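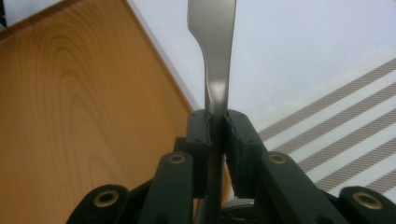

The cutlery drawer as a subscription service

Fitomberg would like to teach a robot to set my table, and it would like me to pay for part of the lesson. The product is a kitchen skills kit: a hand-held gripper, a charger, a printed booklet of chores and a login. You squeeze the gripper, pick up your own forks with it, and send the recordings off. In return you get credit towards a household arm due, according to the booklet, next September.

I have had the kit on my counter for nine days, and I have opinions.

The gripper itself is the good part. It's a dark, sober thing, with black pads and brass-coloured rings at the pivots that give it the air of a well-made pepper mill. The pads are slightly ridged on the inside, and they need to be. Cutlery is a mean subject. A handle is broad and flat at one end, skinny at the neck, curved where you'd like it straight, and shiny all over. Get both pads square on the neck and it will stand to attention. Come in a few degrees off and you'll be fishing it out from behind the toaster.

I dropped a lot of forks in the first two evenings. My neighbour asked through the wall whether everything was all right.

My quarrel is with the offer. The basic plan is $73 a month, for which you receive the privilege of doing your own dishes more slowly. Gurkeo, whose rival kit I tried last year, at least lent the hardware for free and asked only for a deposit. Its gripper was a dreadful flimsy article the colour of old chewing gum, but the arrangement had a certain honesty: they wanted my labour, and they didn't invoice me for it. Fitomberg's booklet calls its customers "founding contributors", a phrase I would expect to see on a plaque beside a duck pond.

Then there's the credit. Two hours of accepted recordings earns one point. Accepted by whom, and on what grounds, the booklet doesn't say. Some of mine came back marked "insufficient variety", so I did the same chore again beside a different tea towel and the lot went through. I felt I had learned something about the tea towel, and about quality control.

I don't object to the idea. Somebody has to show these machines what a fork is, and a real kitchen, with its cutting boards and clutter, is surely a better classroom than a spotless lab bench. But work is work. If my wrist is the teaching staff, it ought to be on the payroll, or at the very least let off the fees.

Buy the gripper outright if they'll sell it to you — I've asked, and am still waiting on a reply. Skip the plan until the price goes to zero or the other side of it. I'm keeping mine to the end of the paid month, mostly for getting olives out of the jar.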